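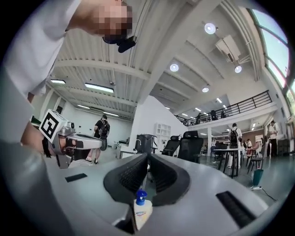

# Two Grippers and a Pump Bottle: My Year of Building by Hand

Filed under: Makers, Robotics, Shared Spaces

If you want to feel silly in front of strangers, strap a gripper to your wrist and spend an evening going after a pump bottle. I've done a lot of it now and I'm past caring. The people at Pluvine (our shared workshop, big room, high ceiling, mezzanine where everybody goes to eat) walk right by with their backpacks on and don't even slow down.

The project is called Gestier, and it started as a robot arm. I wanted one that could tidy a bathroom shelf. Small dream, I know! But I had already tried writing out the motions one by one for an earlier arm, and I could get it to pick up a bottle beautifully as long as the bottle never moved so much as an inch. Move it an inch and the arm closed on air with total confidence.

So this time I went at it the other way around and built the hands first. Two of them, silver-grey, held by a person, with a little camera up by the front and a white cube on top carrying one of those blocky black-and-white markers. You hold the thing, you do the job yourself, and the recording goes to the arm later so it has something to copy. The marker is how the software keeps track of where the gripper is and which way it's tilted.

## What it cost me

The first pair came to $652 in parts, and I could have saved a good chunk of that if I'd been less stubborn about the shells. I reprinted the main body over and over. The early ones had sharp corners that dug into my palm, and the curved body I ended up with takes forever on the workshop printer (sorry to everyone who was waiting behind me in June). It feels so much better, though. I'd do it again.

The electronics are a Kilano board I already had in a drawer. It's a fine board with a terrible connector, and if you buy one, put a dab of hot glue on the plug before you close anything up. I opened my left gripper four times before I learned that.

The strap was the cheapest part and the best idea. Black webbing, goes around the wrist, done. Before the strap I was squeezing the handle so hard that my forearm gave out before the battery did. With it I can relax my hand a bit, and the recordings are smoother too. Tired hands shake, and I didn't want to teach an arm to shake.

## Fingers, fingers, fingers

I could fill this whole magazine with fingers. My first pads were flat and hard, and they were great on boxes and hopeless on anything round. Then I tried foam. Foam grabs nicely and then doesn't want to let go, so every placement ended with a sad little wobble.

What I use now are black curved pads that face each other, with fine ridges on the inside. I cast them from a Weerakoon rubber mix, 254 grams a batch, enough for a few sets plus the inevitable one with bubbles in it. The curve is the part I'm proudest of. With the pads shaped like that, a round bottle sort of settles into the middle even when I come in a little crooked, and I come in crooked a lot.

My favorite test object is still the white bottle with the blue pump cap. It's a mean little object! The body is easy, but the pump sits on top and begs to be bumped, and if you grab too high you've got the wrong part entirely.

## Doing it a thousand times

The log stood at 1365 recordings when I sat down to write this. That sounds heroic, but a lot of them are short, and a fair number are me picking something up, thinking about dinner, and putting it down in the wrong spot. I delete the worst ones. I keep some of the clumsy ones where I recover, and I have a hunch they're worth more than the pretty ones, though I can't prove it yet.

Working with two grippers is a whole other sport. My brain wants to look at one hand at a time, and I end up leaning way over the work with my nose practically in it. If you build a pair, get the table height right before you record anything. I put mine up on blocks halfway through and had to throw out a week of sessions that no longer matched.

The arm itself is still missing a shoulder bearing. I've got the mount drawn and the printer booked, and the fingers will bolt straight on, same pads, same curve. Until then it's me and the bottle. If you're near Pluvine and want a turn on the second gripper, come on by. Bring short sleeves, the strap runs snug.

Contact the editors | © All rights reserved | Back to top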